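The night the arm forgot where it was

I was eating a cheese roll when it happened, and I mention it only so you know how relaxed everybody in the building was. It was a Sunday in October, a bit after four in the afternoon, and I'd driven out to Costcombe to spend the day with a small workshop called Yammine, who teach robot arms to pick things up and put them down again. I had been promised a dull afternoon. Gunnlaugur Hafstein, who runs the place and drinks more coffee than I would have thought safe, told me on the phone that visitors usually leave by lunch.

Then there was a noise like somebody dropping a drawer of cutlery, and the arm was pressing itself into the table.

It didn't thrash about. I'd always pictured a robot fault as something wild, all flailing and sparks, and this was much quieter and I think rather worse. It simply went down and kept going down, as if the table ought not to have been there. There was a creak. Gunnlaugur hit the red stop button with the flat of his hand (he had crossed the room by then, and I couldn't tell you how) and it all went silent except for a fan somewhere.

"Well," he said. "That's one for the book."

The book is real, by the way. It's a fat hardback ledger with a coffee ring on the cover, and everything that goes wrong goes in it by hand. The arm had done 1,879 picks since its last proper check, and I know that because he made me write the number in myself while he looked for a torch.

I should explain what it was supposed to be doing. The software is called Odov, they wrote it in-house, and its job is to look at a handful of little coloured blocks, choose one, send the arm across and fetch it. It's practice, really. If you can deal with small awkward shapes on a board you have a fighting chance with small awkward things in a box, and boxes are where the money is. Yammine's one big customer, a parts warehouse called Plusel, wants an arm that can rummage through mixed bins without breaking anything. You can see why pushing through the furniture would be a worry to them!

My first guess was that the thing couldn't see properly. I said so, with the confidence of someone who has owned a robot vacuum cleaner. Gunnlaugur was kind about it. He put up the log on the big screen and scrolled back, and the arm had picked its block perfectly well. It knew which one it wanted and it was heading for the right place, left to right and front to back. The trouble was all in the up and down. The arm believed it was 96 millimetres higher than it was.

If you want to know how that feels, think of coming downstairs in the dark and getting the number of steps wrong. You put your foot out for a step that isn't there and your teeth clack together. The arm had done the same, only with a motor behind it and no teeth.

So why did it think that? We spent the evening on it (I say we, I held the torch). Earlier in the day the gripper had been changed for a shorter one so they could try something, and then changed back. When you swap the bit on the end you have to tell the software how long the new bit is. Someone had done that for the short one. When the long one went back on, someone had done it again, typed the number in, seen it appear on the screen and gone off to have lunch. But Odov keeps that number in two places. The screen had the new one. The part that does the moving had held on to the old one, and would have gone on holding it until the next restart.

The someone was Gunnlaugur. He told me this before I'd thought to ask, and wrote his own name in the ledger, underlined.

What bothered him far more was the second thing. There's meant to be a safety net under all this. The arm feels how hard it's pushing, and past a certain force it should stop by itself, with no need for a man to come sprinting round a desk. It hadn't. He went looking and found that the limit had been put up to 221 newtons months before, for a job that involved pressing lids on to tubs, and had never been put back. For lids that's fine. For plastic blocks on a wooden board it's far too much, and if there had been a hand in there I don't like to think about it. He didn't either. He went outside for a while after he found that, and I ate the other half of my roll and felt a bit useless.

By the time he came back in he had a list on the back of an envelope. The length of the gripper now lives in one place only. The force limit drops to its lowest setting whenever a new job is loaded, and if you want it higher you have to type it in and put your initials next to it. And after any change of tool the arm has to go down very slowly and touch the table, once, before it's allowed to do anything else. That last one adds 6 seconds. I asked whether Plusel would grumble and he said they could grumble all they liked.

I went back a fortnight later to see it run, and stood behind the yellow line with my hands in my pockets like a child in a china shop.
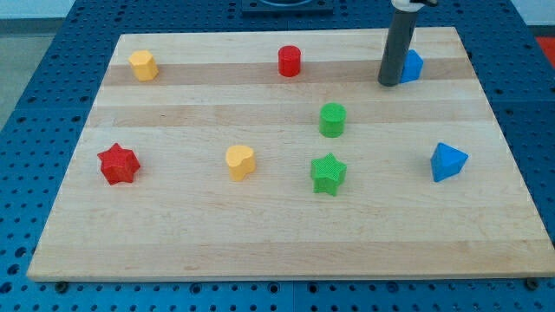
Practice blocks on the board at Yammine's Costcombe workshop, with the gripper by a blue one.

There are two blocks in each of four colours, and they're harder than they look. A cylinder is a friendly thing to get hold of. A star is all points and gaps, and a heart seems to have been designed by someone with a grudge against grippers. Gunnlaugur likes them for that reason. He says a robot that only ever meets cylinders gets cocky.

I've got very fond of the slow touch. Down comes the arm, so gently you want to give it a push, and it taps the table and waits, and then off it goes to work. I found I was holding my breath for it every time, and when I glanced across, so was he.

He rang last week about something else and I asked after the ledger. Two new entries, he said, both his, one of them to do with a mug.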